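社区食堂厨房安全与用餐服务规范启用 首批八处供餐点完成整改

本网讯 2023年11月6日,新修订的《社区食堂厨房安全与用餐服务规范》在临江片区各供餐点正式启用。片区养老服务中心当日召开工作通报会,介绍规范修订情况、首批供餐点整改进展以及下一阶段工作安排。各街道民政办负责人、供餐单位代表和部分老年居民代表参加会议。

据介绍,临江片区现有社区食堂21处,承担辖区老年人日常午餐和晚餐供应,其中一部分同时承担送餐上门服务。今年5月,中心会同有关单位对全部供餐点开展集中检查,重点查看刀具砧板管理、生熟分开、台面清洁、餐具消毒、留样登记等环节。检查结果显示,各供餐点总体运行平稳,但在器具分色使用、交接班记录和从业人员岗前培训等方面执行标准不一,个别供餐点的操作台兼作备餐台使用,清洁频次未作明确规定。

针对上述问题,中心组织力量对原有规范进行修订。新规范共分八章,对食材验收、粗加工、切配、烹饪、分餐、送餐、清洗消毒和应急处置逐一作出规定。在切配环节,规范要求刀具与砧板按生食、熟食、果蔬分类存放和使用,每餐结束后统一清洗、消毒、晾干,由当班人员签字确认。刀具实行定位存放,非切配时段不得放置于台面边缘。

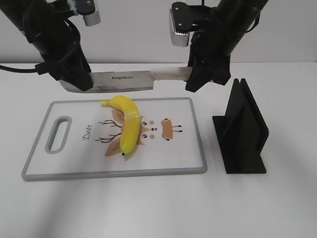
规范同时明确了器具更换标准。砧板表面出现较深划痕、霉斑或者开裂的,应当停止使用并登记更换;刀具出现松柄、缺口的,由供餐单位统一送修或者报废。更换所需费用列入供餐单位年度运营预算,不得以任何形式向用餐老年人分摊。

在人员管理方面,新进厨房人员须完成不少于19学时的岗前培训,内容包括食品安全基础知识、器具安全操作、老年人膳食特点和突发情况处置,考核合格后方可上岗。在岗人员每年参加2次集中复训。培训课程由法拉希(Fallahi)营养咨询机构协助编写,采用集中授课与现场实操相结合的方式进行。

该机构课程负责人埃尔韦·科莱(Hervé Collet)在通报会上介绍,老年人用餐对食材切配的大小、软硬和温度都有较高要求,切配人员需要兼顾操作安全与成品的均匀程度。课程为此专门设置了咀嚼困难人群的备餐内容,对肉类切片厚度、叶菜切段长度和根茎类蔬菜的烹煮时间提出参考标准,供各供餐点结合本地口味使用。

截至目前,首批8处供餐点已完成整改并通过复查,其余供餐点将分批推进。复查采取现场查看、查阅台账和随机询问相结合的方式,复查结果在供餐点公示栏公开。对复查未通过的供餐点,中心将下达书面整改通知,并在整改期间安排邻近供餐点代为供餐,确保老年人用餐不受影响。

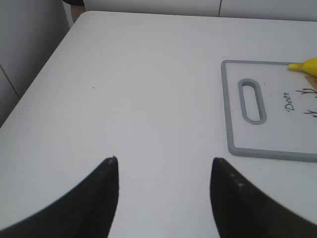 为便于日常监督,各供餐点须在入口处张贴供餐单位名称、负责人联系方式、当周菜谱和收费标准。菜谱调整应提前一日告知,因天气、运输等原因临时更换菜品的,应在开餐前于公示栏注明。老年居民可以通过意见簿、服务热线或者所在社区居委会反映问题,供餐单位应在接到意见后两个工作日内答复。

送餐服务是此次修订的另一项重点。规范要求送餐箱专箱专用,每日清洗消毒,热食出锅至送达的时间应当记录在册。对独居、行动不便的老年人,送餐人员应当面交付餐食,遇有敲门无人应答的情况,须立即联系其家属或者所在社区,不得将餐食放置门外后离开。负责送餐的胡瓦诺(Hovano)配送站已按照上述要求调整送餐路线和交接单样式。

规范还对冬季供餐作出专门安排。气温较低时段,供餐点应当配备保温设施,汤类、主食实行分批出锅,缩短成品存放时间。室内用餐区域应当保持通道畅通,地面有水渍、油渍的及时清理,防止老年人滑倒。遇雨雪天气,供餐点可适当延长开餐时间,并增加送餐上门的名额。
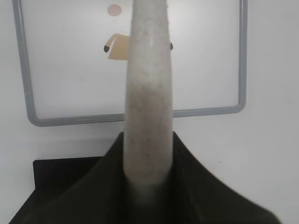 家住滨河社区的居民代表罗玉芬表示,希望菜谱能再照顾一下血糖偏高的老人,主食除米饭外多备一些杂粮,少油少盐的菜也单独标出来,打饭时看得清楚。她还建议,冬天晚餐开餐时间能够适当提前,让老人天黑前回到家中。对此,中心有关负责人回应称,低糖、低盐菜品标识已列入下一步工作计划,晚餐时间将在征求各社区意见后确定,调整结果由供餐点统一公布。

会议要求,各供餐单位要对照新规范逐条自查,建立问题清单,明确整改时限和责任人;各街道要加强日常巡查,及时协调解决场地、水电、排烟等方面的实际困难。尚未完成整改的供餐点,应在自查结束后向中心提出复查申请。

新规范全文及供餐点名录可在各街道便民服务窗口查阅。

(临江片区养老服务中心供稿)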